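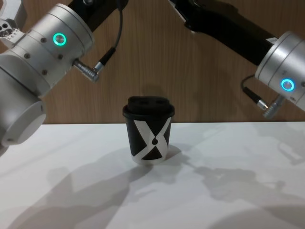
One coffee cup, white table.

Does the second season of Carnuren ever explain the ferry?

Posted by Impi Kauppinen in TV & Streaming

Okay so I finished season one of Carnuren on Saturday and I'm a bit of a wreck. My sister has been after me to watch it since April and I kept saying no because I don't do well with slow shows (I gave up on Plovesholm after two episodes and I'm not sorry). But this one got me! The lighthouse episode, the bit with the tape recorder, the mother who keeps setting a place at the table. All of it.

What's bugging me is the ferry. In the first episode we're told it sank with 416 people on board. Then in episode five the harbor master reads from his book and says 600, and he says it twice, so it can't be the actor fluffing a line. Did I miss a scene? I was folding laundry for part of episode three, I admit it.

I don't mind a small spoiler as long as you don't tell me who lives. I mostly want to know if the show knows it did this, or if I should let it go before I start season two. I've been burned before by shows that pile up mysteries and then just stop.

Paavo Seppälä
14 replies on this board

You didn't miss a scene, and yes, the show knows. Go back to episode three, the part in the school office where the kids are practicing the song. The secretary is on the phone and she's complaining that the ticket office "sold the same boat twice." It goes by fast and the singing is louder than she is, so if you had laundry going I can see how you'd lose it. I had to put the subtitles on.

So, mild spoiler: 416 is the number of tickets the company owned up to. The harbor master is counting everybody, including the ones who came on at the second stop. Season two picks that up in its second episode and gives you a real answer, with a name attached. I won't say whose. I thought it was handled well, although the courtroom stuff drags and there's a whole dream episode I'd skip if I ever watched it again.

The thing they never explain is the dog. I have read a fan thread with 1,197 posts on it and came away knowing less about that dog than when I started. Let the dog go.

One more thing, don't read the episode titles for season two ahead of time. Number six gives away something you'll want to find out on your own.

Brusitz
New member

I only saw the first season but I think it's just sloppy writing. They changed writers halfway through and the new one probably didn't check. Same thing happened on Plovesholm with the brother's age. Good music though.

Suominen
Regular

Paavo has it right. The same writer did all of season one, so I don't know where the other idea came from.

I'd add that the numbers matter less in season two than you'd expect. I went in wanting a big reveal about the ferry and got one pretty early, and then it turned into more of a family story with the mother and the older son. I liked that, my husband didn't, and he went to bed in the middle of the finale. If the place at the table is what got to you, you'll be fine. If it's the puzzle you're in it for, you may get restless after the fourth episode or so.

Also, Impi, give Plovesholm one more try? The third episode is where it wakes up. You can half watch the first two again with the laundry.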